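Stulley Canteen, Wonport: Table Surfaces and Tableware

Gallery 4 of the building record. Last revised 27 Nov 2021.

The canteen occupies the ground floor of the former Stulley rope works, built in 1879 and converted to workshops and a dining room in 2000. The tables and tableware were recorded in June, when the room was being cleared after meals in the usual way. The purpose of the record is to set down what is in use, how it wears, and how it is cleaned, before the tabletops are refinished.

The entries below follow the order of the survey sheet. Table numbers run from the street door. Items kept in the kitchen store are covered in Gallery 5.

Tabletops, general
All tops on the street side are finished in the same pale beige. The finish was applied after the conversion and has been patched twice. Marks from trays are heaviest at the serving end.

Joints
Where a top is made up of more than one panel, the joint is left unfilled. Crumbs and liquid collect in it. The cleaning sheet calls for a stiff brush drawn along the joint, then a damp cloth wiped across it. Wiping along the joint pushes residue further in.

Edges
Square edges on tables 1 to 6, rounded on the rest. The square edges chip at the corners. Chips are sealed as they are found and entered in the log under the table number.

Plates, old pattern
The white plates supplied by Fullano at the time of the conversion. Heavy, with a narrow rim. They stack high but mark easily from cutlery. Now used for serving only.

Plates, current pattern
Bought from Savolainen in two orders, the second of 100 pieces. Wide rim, shallow bowl, light blue. The rim gives a dry grip when a plate is carried with food on it. The surface is matte and does not show water spots, but grease is harder to see on it than on the old white ones - check by touch after washing.

Scraping and stacking
Paper goes in the bin first, then food, then the plate goes on the stack. A tissue left on a plate is the most common fault at the hatch. It breaks up in the rinse and blocks the strainer.

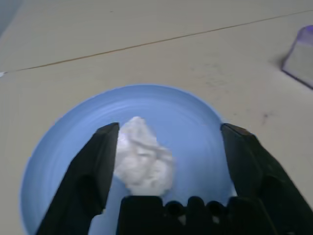 The strainer is emptied after every rack when this happens, which adds a good deal of time to the wash. A notice at the hatch asks diners to clear paper themselves. It has had some effect at midday and very little in the evening.

Scuffs
Most scuffing is beside the place setting, where plates are pushed aside at the end of a meal. Light scuffs are cleaned with a soft pad and plain water. Scouring powder must not be used, as it dulls the finish and leaves a patch larger than the original mark. Eleven places were marked for treatment on the survey sheet.

Specks
Small dark specks in the tops are of two kinds. Some are in the finish and cannot be removed. Others are dried food and lift with a plastic scraper held flat. Try the scraper once; if the speck stays, leave it.

Corrections to table numbers or supplier entries should be sent to the Wonport record office, marked Stulley Canteen, Gallery 4.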